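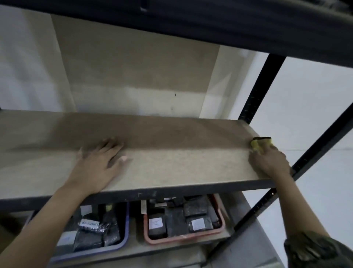

Wiping down a shelf with the scouring sponge.

Myrtle Delacroix
5/19/21

Thread on what I learned keeping a year's worth of dry food in the house. Long one, sorry.

1/ I started in January with no list. By spring I had 16 pounds of lentils and no salt. Make the list first.

2/ Write the date you bought it on the front of the bag in marker. The printed dates are tiny and always on the bottom seam.

3/ White rice keeps for years. Brown rice doesn't, the oil in it goes off. I threw out almost 17 pounds of brown. It smelled like old crayons.

4/ Flour goes in the freezer for a few days when it comes home. Then a jar with a tight lid. I had moths once and that was enough.

5/ I buy beans from Asora, 80 cents a pound if you take the big sack. Brarby is closer but they stopped carrying black beans.

6/ Old beans never get soft. Soak them overnight with a pinch of baking soda, or just use them for pie weights.

7/ Cook from it every week. My rule is two dinners. Last night was lentils with onion and canned tomato.

8/ Someone asked about oats. Rolled, plain, the big tub. Will do spices tomorrow.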